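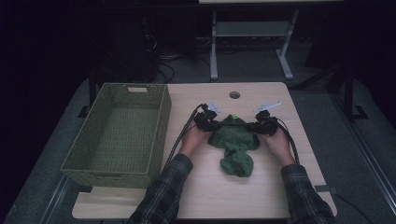 Green cloth, crumpled, beside an open woven basket.

The case against folding into baskets

Most advice on linen storage starts with the fold. I would start with the container. A rectangular basket with straight sides fixes two dimensions of every item that goes into it, and the fold should be worked out from those.

At Falwood, where I ran the linen room until January, we folded to a standard width of our own and then bought baskets. The stacks leaned, the corners curled, and Tania Begum refolded 80 cloths before anyone measured the baskets.

My view is that small cloths should not be folded for baskets at all. Pick the cloth up by its top edge, let it hang straight, roll it, and stand the roll on end. Folding suits shelves -- a shelf leaves the stack open at the front. In a basket the lower layers are out of reach, and pulling one out undoes the rest.

Grímur Hallgrímsson disagrees and still folds in thirds. His baskets are shallower than mine.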